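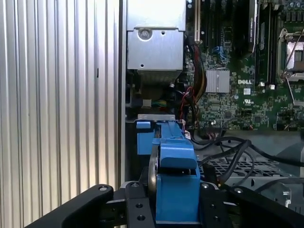
Muthu Raju: I would leave the blue carriers in and clean the cables first.

bpai203: I don't agree. Drives out first, then you have space for your hand.

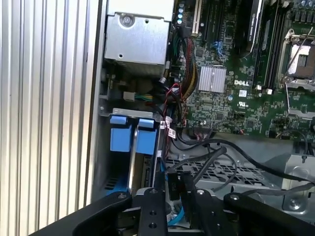
Two blue handles, labels on the cables

Muthu Raju: Label both ends before you pull anything - I mixed up two once.
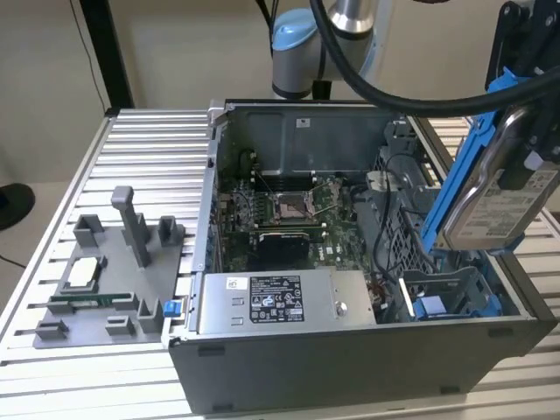 Drive in its blue carrier

uriel_i: Bhavana is right for me. Does the carrier bend enough to free the disk?

bpai203: Yes, but slowly.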